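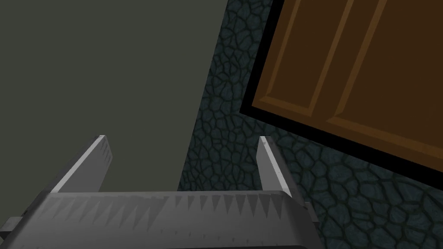 How does a pop-up book stand up when you open it?

The pop-up is a folded piece of card glued to both pages, and as the pages move apart they pull it upright.

The fold down the middle of an open book is called the gutter. Most pop-ups are built across it. When the book is closed, the two pages lie face to face and the card is squeezed flat between them. When the book is open, each page pulls one side of the card away from the other. The card can only move where it has been creased, so it always rises into the same shape.

The V-fold

A V-fold is a piece of card with a crease down its centre and a glue tab on each side. One tab goes on the left page and one on the right, so that the bottom edge makes a V. The point of the V sits exactly on the gutter. If it sits to one side, the card will buckle or tear when the book is shut.

The box

A box uses a strip of card with 4 walls and one narrow tab to join the ends. It is glued flat across the gutter and opens into a square tube. Castles, cakes and buses are often made this way.

The pull tab

A pull tab works without opening or closing the page. A long strip slides through a slot, and a picture on the end of the strip moves with it. Small stops are glued to the strip so that it cannot be pulled all the way out.

Who makes them?

A person called a paper engineer works out the folds. Enikő Fodor is a paper engineer at Arkeck, a children's publisher. For The Vonddale Ferry she made 11 white models of the ferry before any colour was added. A white model is a plain test version. It shows whether the parts fit inside the closed book and whether any of them rub.

The printed sheets are then cut with a steel die, which is a sharp metal shape pressed into the card. Many pop-up books are still folded and glued by hand. The ferry page has 5 glue points.

Words to know

Crease: a line pressed into card so that it folds neatly.
Die: a metal cutter in the shape of the part.
Gutter: the centre fold between two pages.
Tab: a small flap that holds glue or is pulled.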